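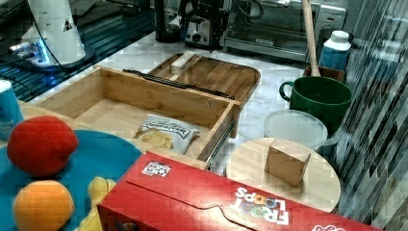 Food Marketing and the Household
Unit 4 handout: Breakfast as a meal and as a product
Instructor: Nandini Namboodiri

Read this before the second meeting of the unit. The reading by Harish Bangera is in the course packet. Bring your shopping log to class even if it is not finished.

1. What counts as breakfast

For most of the period we cover, breakfast was whatever was left from the night before, or bread with something to drink. Cooked grain was common where fuel was cheap. A separate set of foods eaten only in the morning came late, and it came first in towns, where people left home to work at a fixed hour.

Bangera starts his account in 1712 with the household book of a grain dealer in Kuldale. The book lists purchases by day but not by meal. Keep this in mind when you read his second section. He infers the meal from the time of delivery, and he says so in a footnote that is easy to miss.

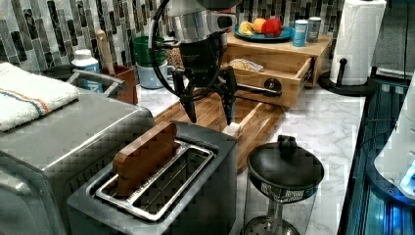 Photo: Dinesh Thomas. Used with permission.

2. From cooking to pouring

Boxed cereal changed three things in the home: the time needed, the person who prepared the meal, and the place where the food was stored. Hot grain had to be watched. Toast had to be watched too, until toasters began to shut off by themselves. Cold cereal could be served by a child.

Terms to know for this section:
Convenience good: bought often, with little comparison between brands.
Shelf-stable: keeps at room temperature until opened.
Pack size: the amount sold as one unit. This is different from serving size, and students mix them up on every paper.

3. The Suron survey

The survey was done by mail. Suron sent out 4000 forms and got 683 back. The form asked who chose the cereal, who paid for it and who ate it. Parents and children often gave different answers to the first question when both filled in a form.

Problems with the survey:
The return rate was low, and we do not know who threw the form away.
The form was sent in November only. Buying habits in school vacations are missing.
"Chose" was not defined. A parent who offers two boxes and lets the child point has also made a choice.

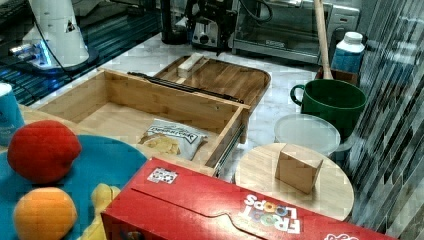
Vol. 67

4. Shelf placement and the child shopper

Stores sell position. A product at an adult's eye level is seen by the adult, and one placed lower is seen by a child on foot. A child riding in the cart sits somewhere between the two. Boltance and Ruchti, the two grocery chains in our case study, handled this in different ways. Boltance grouped cereal by maker. Ruchti grouped it by type, with the plain cereals together at one end of the aisle.

Compare the two floor plans in the packet. Look at what a shopper has to walk past to reach milk. Then look at your own log and mark each item you had not planned to buy. 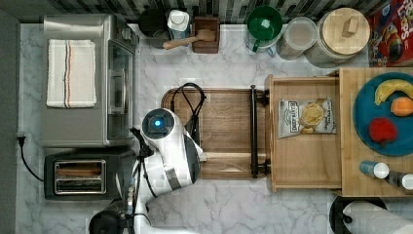
Gopinath D'Souza disagrees with the emphasis on shelves. In his view the choice is mostly made at home, when the last box runs out and someone writes the same name on the list again. He would have us study lists before aisles, and he thinks the Ruchti plan shows only that people can find what they already came for.

We will take up his objection in discussion. Parvathi Rai's short reply is the last item in the packet.

5. Written work

One page, typed, due 25 April 2018. Pick one item from your log and explain who chose it, using the terms from section 2. Do not summarize Bangera.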